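Our project was to find out whether a low-cost parallel gripper could pick small parts off a flat bench using its own camera. We called it Prollgate. The jaws are black blocks with small holes along the top face, and every attempt begins with them open just over the wood.

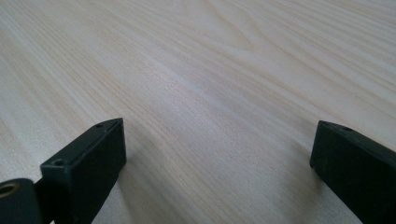
Plendilmont College, Department of Engineering: Student Projects

We logged 69 attempts, of which 44 ended in a clean lift. Most of the misses came in September, when the closing height was set 2 mm too high. Cosine, our matching script, compares each view with a stored view of the bare bench. It had trouble with pale parts in the glare on the middle of the table. Lowering the threshold to 40 helped, but it then picked up grain lines as edges.

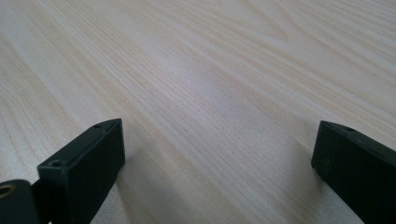 Shetty, reading our draft, asked why we had not tried a dark mat before changing the threshold. We had no good answer, and the mat is now first on the list for next term, along with softer pads for the jaws.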